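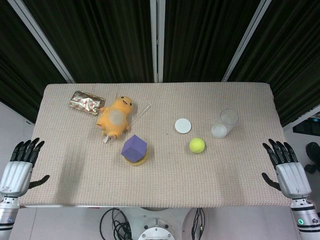 Waffle-weave cloth on the table, gold foil snack bag toward the back.

Packing and Laundry Tips for Long Trips

Travel laundry fails at the drying stage more often than at the washing stage. Most of the notes below deal with getting water out of fabric in a room with poor airflow.

Washing in a sink

Fill the basin before adding detergent, then the clothes. Use a teaspoon of liquid for two shirts. More than that takes several rinses to clear, and residue stiffens the collar. Water at 30 degrees Celsius is warm enough for sweat and sunscreen. Soak for ten minutes, press, drain, and rinse twice.

Carry a flat rubber stopper. Hotel plugs often leak, and the guesthouse in Jastthorpe had none at all.

Removing water

Lay the garment on a dry bath towel, roll the two together tightly, and kneel on the roll. A thin merino shirt treated this way dries overnight. The same shirt wrung by hand and hung at 9 p.m. is still damp at the seams by breakfast.

Hang items with a hand's width between them. If the room has a fan, aim it across the line at the lowest setting.
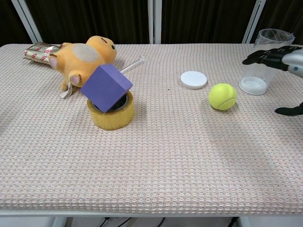
Cotton is the slow one. Jeans should be left for a laundromat, and heavy socks need a full day even in dry weather. In Gallorgate in May I gave up on cotton and switched to a nylon blend.

Packing order

Pack by day of use, last day at the bottom. Shoes go at the wheel end of the case with the soles facing out. Liquids of 100 ml or less go in the clear bag, and the bag goes in last. Unscrew each cap, lay a square of plastic wrap over the opening, and screw the cap back down – this stops most leaks caused by cabin pressure.

A 32-liter backpack holds a week of clothing if the jacket is worn on the plane. Leave the top two inches empty for food.

Damp items at checkout

Put them in a roll-top bag with the air pressed out and open it on arrival. Do not leave them sealed for a second night. Solange Girard wrote in to recommend a mesh bag clipped to the outside of the pack, which works on foot but picks up diesel soot on buses.

Darlene Fehr asked about powdered detergent. It is fine in checked luggage. Store it in a screw-top jar and label the lid.

Next update Thursday: repairing a stuck zipper on the road.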